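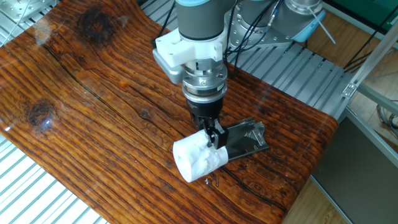

My aunt left me the table and a letter saying it came from a single tree felled at Triver in June, the year of the flood. The letter ran to two pages. The table, as far as I could tell, was a printed picture of wood with varnish on top.

I said so to my cousin, who takes these things personally.

"It has knots," she said.

"Pictures of knots."

"You don't know that."

I did know that. The man from Engelbrecht had come out, charged me 25 dollars, and run his thumb over the big dark one near the top. Smooth as a plate. He offered me 113 for it, then looked at the letter and made it 200, and I have never trusted a man who pays extra for a letter.

So the table stayed. My cousin came by to visit it. She said there was a face in the grain if you stood on the window side, and that our aunt used to talk to it. I stood on the window side. I saw orange streaks and a long dark crack that had never been open to anything, not even crumbs.

"Lower," she said. "To the left." 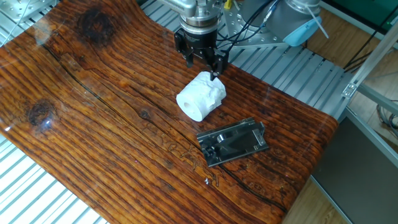
"Those are swirls," I said.

"It's a woman with her arm up."

"It's a woman if you want a woman."

She got down with her chin level with the varnish – a grown person, in a good coat – and stayed there long enough for me to make coffee and regret offering it. I asked what the woman was doing with her arm up. Waving, she said, or holding on to something. The letter had a line about that, on the second page, about what went past the house at Triver when the water was high. I had skipped it. I skip most of what my aunt wrote after the word "flood."

I rang Engelbrecht in the morning to ask who printed tables like that. Could be Rorka, the man said, could be Vedero before they closed. They bought their pictures of wood from all over.

"Pictures of real boards?" I asked.

"Well, sure," he said. "Somebody had to have a tree."

I told my cousin it was from a catalog.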